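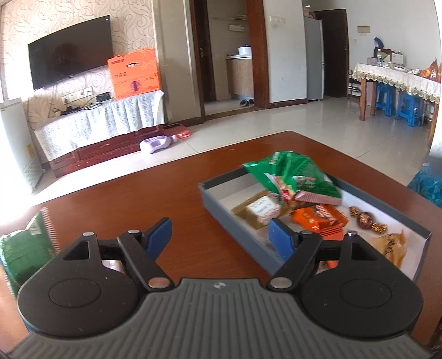
客厅里的红褐色木桌

没事也来坐坐

文/蔡美娟
2024年8月29日

上个月我母亲在电话里问我，最近有没有人到家里来坐。我说有啊，修热水器的师傅来过。她在那头停了好一会儿，说，修热水器的怎么能算呢。

我想了几天，觉得她说得对，修热水器的确实不能算。然后我又顺着往回想，想上一个"能算"的是谁，想来想去是春天的事了，一个老同学出差路过，提前两个星期跟我约好，来之前一天又发消息确认，到了楼下再发一条，说我到了，方便上来吗。她待了一个下午，我们聊得很高兴，她走的时候我还真有点舍不得。可是那也和我母亲说的"来坐"不大一样。我母亲说的来坐，是门本来就虚掩着，外头有人喊一声你的名字，话音还没落，人已经在换鞋了。

这篇东西我就想说说串门这件事。先说我的看法，免得有人看到一半着急：我觉得我们这些年把串门丢得太干脆了，而且丢它的时候用的理由，有不少经不起细想。我希望能把它捡一点回来，不用全捡，一点就好。

我小时候住的是四层的老楼，我家在顶层，从三楼拐角上来到我家门口那一段，夏天晒得烫脚，冬天风往脖子里灌。照理说这样的位置没有人爱来，可是我家偏偏人最多。楼下的阿姨上来借酱油，借完了坐下来，酱油瓶子就放在脚边，一放放到天黑，她丈夫在楼下喊，她才想起锅里还等着用。隔壁的老先生吃过晚饭就过来，也不怎么说话，坐在靠窗那把椅子上看我们家的电视，虽然他自己家也有电视，还比我家的大。有时候我父亲在里屋睡着了，我母亲在厨房洗碗，我在桌边写作业，老先生一个人在那里看新闻，看完了自己站起来，说声走了，就走了。

我小时候并不觉得这有什么特别。现在想起来，一个人可以在别人家里这样待着，不必说话，不必表现得有趣，也不用人陪，这里头的信任其实是很厚的。我后来在城市里住了这么多年，交了很多很好的朋友，但是能让我这样坐在他家里一声不吭看完一场新闻的，我扳着指头想，真的很难说出一个名字来。

当然，我也记得串门不好的地方。这个要说公道话，不能一怀旧就把什么都说成好的。有人来得太晚，坐得太久，我母亲困得眼皮打架，还要陪着笑添茶。有人爱问考试成绩，问完了还要跟自家孩子比。过年的时候亲戚一拨一拨地来，我和表姐躲在阳台上，冻得直跺脚也不肯进屋。女人们尤其辛苦，客人来了，男人坐着聊天，女人在厨房里进进出出，切水果，烧水，收杯子，等人走了还要扫一地的瓜子壳。我有一位读者，Kristýna Kolář，嫁到我们这边来好些年了，中文写得比我还周到，她看了我以前一篇讲过年的文章，写信来说："您怀念的那种热闹，请问当时是谁在洗碗？"这封信我一直留着，每次要写这类题目就拿出来看看，提醒自己别太飘。

所以我并不主张回到从前。从前的那种串门有一部分是用某些人的疲惫换来的，那一部分丢了就丢了，我一点也不可惜。我可惜的是别的部分。

别的部分是什么呢？我试着说说看，可能说得不太清楚。

我搬到塔诺拉（Tarnora）以后，头两年几乎不认识邻居。这个地方很安静，房子和房子之间隔着矮墙和树，人人都很客气，倒垃圾遇见了点点头，下雪了会互相让路，可是客气到这里也就到头了。隔壁住着一位莉泽尔·巴赫曼太太，比我大不少，种了一院子的豆子。我每天从窗口看见她弯着腰在架子底下摘东西，她大概也每天看见我在桌子前头对着电脑发愁。我们就这样互相看了两年。

后来有一天停电，整条街都停了，我手机也快没电了，心里有点慌，出门站在台阶上张望。她也出来了。我们隔着墙说了几句，她说她家的灶是烧煤气的，能烧水，问我要不要过去喝杯热的。我第一反应是说不用不用，太麻烦了。话说出口我自己都觉得好笑，明明我又冷又慌，明明她是真心问的，我那句"不用"却自己从嘴里跑出来，比脑子还快。好在她耳朵有点背，没听清，已经转身进去给我开门了。

那天晚上我们点着蜡烛坐在她的厨房里，讲了许多话。她讲她年轻时候在轮船上做过事，我讲我母亲。电来了以后我们谁也没有马上起身，她把灯关了，说还是蜡烛好看。从那以后我们就开始串门了。开头还要找个由头，她送豆子来，我送一碗汤去，碗要还，还碗的时候碗里又要放点什么，于是那只碗就在两家之间来来回回地走，走了大半年，后来连碗也省了，她敲敲我的窗，我就出来。
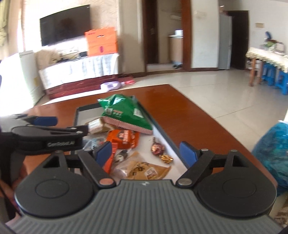
桌上的浅盘，里头是带包装的零食

我讲这个故事，是想说那句"太麻烦了"。我们这一代人，大概都很怕麻烦别人，也很怕被别人麻烦，并且觉得这两样是同一种美德。怕麻烦别人，叫懂事；怕被别人麻烦，叫有边界。边界这个词我是赞成的，我自己就靠着它推掉过许多不想去的饭局，心里很感激。可是我慢慢觉得，边界这个东西，本来是一道篱笆，有门的，我们修着修着，把门给忘了。

朋友之间的来往，现在都要约。约这件事本身没有错，大家都忙，有孩子的要接孩子，有老人的要陪老人，谁也不愿意扑个空。但是一件事情只要进了日程表，它就有了重量。两个人约好了见面，就得像个见面的样子，要挑个不错的地方，要有些值得说的话，要觉得这一下午花得值。我有个老朋友 Shagufta Rind，从前我们住同一层宿舍，她端着饭碗就进来了，嘴里的饭还没咽下去就开始骂她的导师。现在我们同在一个城市的两头，每次见面要提前很久定日子，中间总有一个人改期，改到最后两个人都不好意思，见了面先道歉，道完歉再报告近况，工作怎么样，身体怎么样，家里怎么样，报告得井井有条。回家的路上我常常觉得，我们像是互相做了一次汇报。她后来跟我说，她也这么觉得，她说她有一回出门前甚至在心里列了个提纲。

要紧的话很少是在汇报里说出来的。这是我活到这个岁数比较有把握的一件事。人的心事很怕正面去问，你郑重其事地问一个人最近好不好，他一定说好。你要跟他一起剥毛豆，剥到后来手指头都绿了，话头断了几回，又接上几回，他才会忽然说，我前阵子去医院了。我父亲生病的事，就是这样先告诉了隔壁看电视的那位老先生，后来才告诉我们的。我母亲为此气了很久，我长大以后倒是明白了。老先生天天在那里坐着，什么也不问，我父亲对着他，说出来不费力气。

所以我说串门的好处，大半在那些看起来浪费掉的时间里。一起发呆，一起看别人家的孩子在院子里跑，看着看着说起一句不相干的。这种时间你没有办法约。你总不能给朋友发消息说，下周三点到五点，我们来发一会儿呆吧。（其实写到这里我觉得也不是不行，我打算找个人试试看。）

有人会说，现在有手机，天天都在群里聊，比从前串门还要密。我承认，我自己也在好几个群里，每天早上有人发花的照片，我也很爱看。可是群里的热闹有个地方让我总是不踏实，就是它看不见人。你在群里说一句没事，大家就当没事了。你要是坐在我家的椅子上说没事，我会看见你坐得有多靠边，看见你茶都凉了一口没动，那我就知道你有事。我给你换一杯热的，也不问。这一套是身体对身体的学问，隔着屏幕学不来，年轻的时候没有机会练，老了再练是很吃力的。

还有人会说，家里太乱，不好意思让人来。这个理由我最有体会，我用得也最多。我们如今看惯了别人家的照片，窗帘是窗帘，花瓶是花瓶，再回头看看自己家，沙发上搭着没叠的衣服，桌上什么都有，就觉得这样的屋子是见不得人的。于是请一次客要先收拾两天，收拾完了人已经累得不想请了。Benedito Caldeira 从前跟我同事，在一家叫 Sadowski 的小出版社做校对，他家我去过很多次，没有一次是整齐的，书从地板上一直摞到窗台，你要坐下来得先把一摞稿子抱到别处去。可是他家永远有人。他的办法简单得很，有人来了，他就把桌子的一角腾出来，只腾一角，放得下两只杯子就行，剩下的照旧乱着。我当时觉得他是懒，后来才懂得他这个懒里面有一种大方。你去他家，看见他乱成那样，自己那点体面也就放下了，鞋带松了也不急着系。反倒是那些收拾得一尘不染的人家，我坐在里头总是提着一口气，生怕把水洒在哪里。

我自己现在就学他的一角之法。桌上有什么，客人来了就吃什么，没有就喝白水。说起吃的，我要多讲几句，因为我觉得串门的衰落和我们招待客人的标准越来越高很有关系。从前我母亲待客，是抓一把瓜子，或者把一包饼干拆开来倒在盘子里，有时候饼干都有点潮了，大家也吃，一边吃一边说潮了。现在请人到家里来，好像不烤点什么就说不过去，还要先问清楚有没有人不吃麸质，有没有人不喝牛奶。问清楚当然是体贴，我也问，可是我看着自己为了一个下午的闲聊在厨房里称面粉，心里会想，我们是不是把一件很轻的事做得太重了。带包装的小零食其实是极好的待客之物，谁爱吃谁自己撕，不爱吃的放着也不会坏，主人不必在旁边盯着人家夸，客人也不必为了礼貌吃完一块不喜欢的蛋糕。莉泽尔来我家，常常是坐下来先在盘子里翻一翻，翻出一样她喜欢的，就很满意，我们连客气话都省了。

再说洗碗的事，这是 Kristýna 那封信教我的，我不敢忘。我以为今天要串门，头一条就是谁也别伺候谁。水在哪里，杯子在哪里，来过一次就该知道，第二次自己倒。走的时候把自己的杯子冲一冲，放在架子上。男的女的都一样，老的少的也一样，腿脚不方便的除外。我在家里就是这么跟人说的，起先有些长辈听了不大高兴，觉得我怠慢，后来他们发现自己可以随便开我家的冰箱，也就高兴了。

第二条，来之前可以喊一声，但是要准许对方说不。从前串门的苦处，很大一部分在于不能说不，人都到门口了，你躺在床上发烧也要爬起来。我觉得手机在这件事上帮得上忙。我和莉泽尔现在的规矩是，走到门口之前发一个字，"在？"，另一个要是不想见人，回一个"改天"，两边都不解释，也都不往心里去。头几回我收到"改天"还是有点难过的，坐在那里想我是不是哪里得罪她了，后来自己也回过几次"改天"，就晓得那真的只是改天的意思。

第三条，坐多久要有个数。我母亲那时候最怕不看脸色的客人，我也怕。我的办法是一杯茶，茶喝完了就起身，要是主人真心留你，他会去添水，你看见他往壶里添水，那就再坐下。这个办法也许有点土，可是比看手表要好看些。

写到这里，我知道一定有性格内向的读者在皱眉头了。我要赶快说，我自己就是内向的人，在人多的地方站半个钟头就想回家。可是我发现串门恰恰很适合我们这样的人。聚会才累，聚会要站着，要跟不认识的人介绍自己，要在很吵的音乐里头点头装作听见了。串门只有一两个人，都是熟的，可以不说话，想走就走，家就在几步路以外。我觉得内向的人不是不想见人，是经不起那个阵仗。把阵仗撤了，我们也是愿意出来坐坐的。

还有独居的人。我们那条街上独居的人比我从前以为的多得多，莉泽尔是一个，街尾养鸟的先生是一个，我自己也算一个。独居有独居的好处，我不愿意听人家用可怜的口气来讲它。不过有一样，就是独居的人如果哪天跌了一跤，要过多久才有人知道。这个问题我以前是不敢想的，想起来就把电视开得响一点。现在我知道，莉泽尔要是两天没见我出来，一定会来敲窗，敲得很重，她的耳朵不好，以为别人的耳朵也不好。我知道有人会来敲窗，夜里就睡得踏实些。她大概也是一样，只是我们没有讲过。

有一回我在社区的读书会上说起这些，一位做规划的先生站起来，说现在的房子根本就不是为了串门盖的，楼道窄，没有可以停一停的地方，门一关就是防盗门，你怎么串。我觉得他讲得很有道理。我小时候那栋楼，走廊是敞开的，各家的炉子就摆在外头，你不想打招呼都不行。现在有四百户人家的一个小区，我去过朋友那里，电梯直接从地下车库上到家门口，从头到尾可以不见一个人。住在里头的人彼此不认识，怎么好怪他们冷淡呢，他们连遇见的机会都没有。那位先生说他每次画图都想多留一张长凳，每次都留不住。我真希望他下次能留住一张。

不过长凳没有来之前，总还有些小事是可以做的。把门口的灯开得早一点，做菜多做一碗，借东西的时候别急着上网去买，先问问隔壁有没有。我特别想替借东西这件事说几句好话。一把梯子，一年用不上两回，家家都买一把，家家都没地方放，实在可惜了。去借一把，梯子有了，话也说上了。我家的梯子就是养鸟那位先生的，他借给我的时候再三交代最上面那一级不稳，后来过了好些日子，他特意走过来，问我有没有踩最上面那一级。我说没有。他很放心的样子，站在门口，也没有要走的意思。我就问他要不要进来坐坐，他看看自己的鞋，说鞋脏，我说我家地也没有拖。

他那天坐了一杯茶的工夫，讲的全是鸟。我对鸟一窍不通，到现在也没分清他讲的那两种雀有什么不一样，但是我后来走在路上听见叫声，会抬头找一找了。

昨天我给母亲打电话，告诉她最近家里来过人，有莉泽尔，还有养鸟的先生。她问，给人家吃什么了？我说就是桌上有的那些，袋子装的。她说那怎么好意思，你好歹切个瓜。我说好，下回切瓜。等到了九月，她要坐车来住一阵子，我已经跟莉泽尔讲过了，莉泽尔说她想学几句我们那边的话，好跟我母亲聊天。我教了她一句"吃了没有"，她练得很起劲，隔着墙喊了我一下午。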